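We use cookies to remember your settings. Accept all | Manage preferences

Bench inspection — cord packing, Ullport
Date: 29/12/2022
Checked by: Séverine Lecomte
Copy to: Severino Mateos

1. Walkway behind benches clear. OK.
2. Fire extinguisher tag current. OK.
3. Bench edges free of splinters. OK. Comment: run a hand along the front edge again after the next move.
4. Stock shelf, 124 flat cartons, limit is 9 bundles high. OK.
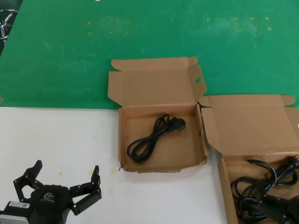

5. Work surfaces clean and sound. Needs action. Wipe down at the end of each shift, both boards, and do not leave it for the morning crew. The green board has pale scuffs and streaks — wear only, keep in use. Small yellow specks on the green and a few on the white. Remove them before any more cartons are opened there.

6. Cords coiled with no sharp bends. OK. Loose coil is fine for the Jetum order. Do not pull ties tight against the plug.
7. Cartons free of tears. Comment: one small torn fleck at a lower-left corner. Acceptable, but check the rest of that Zoltent bundle.
8. Knives in the holder when not in use. Not OK. 3 found on the shelf. Severino to speak to the shift.
9. Waste bin emptied. OK.

Items 5 and 8 to be rechecked before the Alcaraz order starts.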